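Cleaning white worktops: gallery notes

Cluletora workshop, second floor
Last edited 4/7/25

The notes on this page cover the white tables in the second-floor room at Drandholm. They are meant for anyone who uses the tables and has to leave them fit for the next group. The method is the same for all of them: dry dust first, then a damp cloth, then a dry cloth. Products are kept in the cupboard by the sink and are listed on the inside of the door.

White tops show residue sooner than the grey benches downstairs. Pencil, graphite powder, rubber marks and fine sanding dust all leave a similar grey film, and a dirty cloth spreads it over a larger area. A table that looked acceptable before wiping can look worse after the first pass. The film is easiest to see from a low angle, with the ceiling lights on and the blinds down. 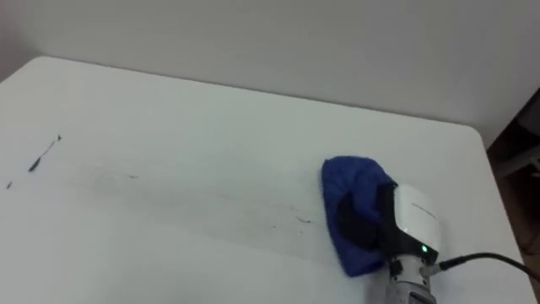

Cluletora
Workshop technician, Drandholm

Blue cloth on a white table, with a broad grey smear across the middle of the top. The smear is lighter at its edges and has darker streaks parallel to the direction of wiping.

Reading the marks

A band with soft edges means that residue has been dragged along the surface and not picked up. Turn the cloth to a clean face and go over the same band again, overlapping each pass by half a cloth width. If the band keeps its shape after a second clean face, change the cloth.

Narrow dark streaks inside a band usually come from a fold. Pressure is higher along the fold, and dirt collects there. Shake the cloth out, refold it into quarters and keep the folded edge at the back.

Spots that stay put while the film around them moves are normally glue or dried paint. Treat these separately with the plastic scraper. Metal blades are not to be used on the white tops.

Cloths

Blue cloths are for tables and shelves. Yellow cloths are for the sink and must stay there. The standard size is 300 mm square, bought in packs of 9 from Botby. Used cloths go in the lidded bin and are washed at 60 degrees without fabric softener, which leaves a coating on the fibres and makes smearing worse. A cloth lasts up to 11 washes before the edges start to fray.

Product and water

Use the diluted Csizmadia cleaner in the spray bottle. Spray the cloth, not the table. Two presses of the trigger are enough for half a top. A soaked cloth floats the residue towards the rounded corners, where it runs over the edge and dries as a line on the underside.

Rinse the cloth in the bucket when all faces are grey. Change the water once the bottom of the bucket can no longer be seen.

Finishing

Dry the top with a second cloth, working from the wall side towards the front. Wipe the edge last, including the lower lip. Leave the surface clear for ten minutes before putting paper on it.

Marks that remain after this should be written in the table log, with the table number and the position of the mark. The tops are next due for polishing in October.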